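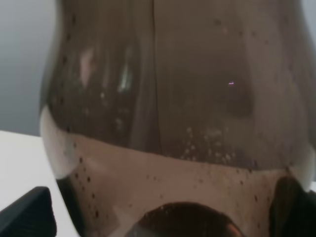 Anyone who has worked a breakfast shift will say that you can judge a kitchen by its jugs and jars, and a housekeeper at the Gramcombe hotel put it more bluntly when she was asked what new staff get wrong: they wash the inside and forget the outside.

Chapter 11
Clear and Tinted Vessels

In this chapter you will learn how to look at, clean and store see-through vessels, whether they are made of glass or plastic. You will need the cleaning chart from Chapter 4.

Tinted vessels are harder to check than clear ones. Small dark specks on a curved wall can be splashes, grit or marks in the material, and reflections make it hard to tell which. Turn the vessel slowly under a lamp and run a dry fingertip over the specks. If they move, they are on the surface. Look again at any line that runs across the wall. It may be the level of what is inside, a stain left by an earlier filling, or a change in the tint.

Wash glass by hand in water at 60 degrees. Plastic should be washed cooler, as the maker's label directs. Use a soft cloth. Scouring pads leave fine scratches, which hold tea and coffee stains.

The kitchen at Plonwood, which we follow through this part of the book, keeps 800 vessels in daily use and sends out 2,000 drinks on a busy day in November. Its staff dry each piece upside down on a rack and put it away only when the rim is dry.

Before you read on, take one tinted vessel from your own kitchen and write down every mark you can find on it. Keep the list for Exercise 3.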